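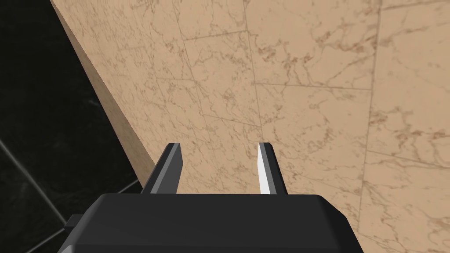 How does a robot learn to open a door?

A person shows it how, many times over, and a computer program looks for the pattern in all those turns. The showing is called a demonstration. A set of demonstrations is called training data.

There are two main ways to give a demonstration. The first is by hand. The person takes hold of the robot's arm and moves it through the task, a bit like a swimming coach moving your arm through a stroke. The motors go soft so the arm can be pushed. Sensors in each joint measure how far the joint has bent, and the computer writes those numbers down.

The second way is by remote control, or teleoperation. "Tele" comes from a Greek word for "far". The person might stand across the room or sit in another city. They hold a controller in each hand, and when a hand moves forward, the robot's hand moves forward too. When they squeeze a trigger, the gripper closes. A gripper is a robot's hand. Many grippers have only two fingers, and two are enough for a lot of jobs.

The robot does not need to be a real one. It can be a model inside a computer program called a simulator, which works out how things fall, slide and bump. A program called Drutix is one simulator of this kind. It contains a house with stairs, doors and tiled rooms, and a robot with two arms. If the operator drives the robot into a wall, the program is reset and no one has to buy a new arm.

What the operator sees

The operator usually sees the house through the robot's own cameras. One sits in the head and looks down over the body. Others sit near the wrists and look out past the gripper fingers. The head camera helps with getting to the door. The wrist camera helps with the last few centimetres, when the fingers have to fit around something small.

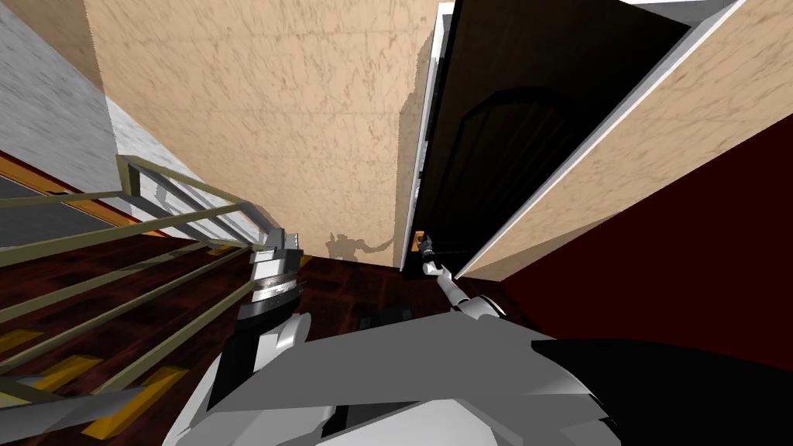
Opening a door has several steps. The operator moves the robot to within reach, keeping it clear of the stairs. The right arm goes out with the gripper open. The fingers close on the handle. Then the arm pulls or pushes, and this is the hard part. A door is fixed at its hinges, so the handle can only travel along a curve. If the gripper goes in a straight line, it will slip off or the arm will jam. You can test this at home. Hold a door handle, open the door slowly and watch the path your hand takes.

The left arm has no job in this task, but its joints are recorded as well. The program needs to learn when an arm should stay still.

What gets written down

At every time step, the recorder saves the camera pictures, the bend of each joint, and the command the operator gave. A group at the Malabanan workshop collected 2187 demonstrations of household tasks in this way. Of these, 939 were door tasks. Another 118 were thrown out, mostly for long pauses while the operator worked out what to do next. A robot trained on pauses will pause too.

Mistakes can still be useful. If the gripper misses the handle, backs up and tries again, the recording is often kept – it shows the robot how to recover.

From showing to doing

After the recordings are made, a learning program studies them. Its task is to look at the camera pictures and guess the operator's next command. At first the guesses are poor. Each time, the program compares its guess with what the operator did and adjusts itself slightly. This is called imitation learning.

Next comes a test. The operator lets go of the controls and the robot works alone, on doors that were not in the training data. The handle may be lower, or the walls a different colour. If every practice door was dark, the robot may have trouble with a white one. For this reason, Drutix can change the colours and the lighting between demonstrations.

Words to know

Demonstration: one recorded turn at a task.
Gripper: the part of a robot that holds things.
Joint: a place where the arm bends or turns.
Operator: the person controlling the robot.
Simulator: a program that copies how real things move.
Teleoperation: control from a distance.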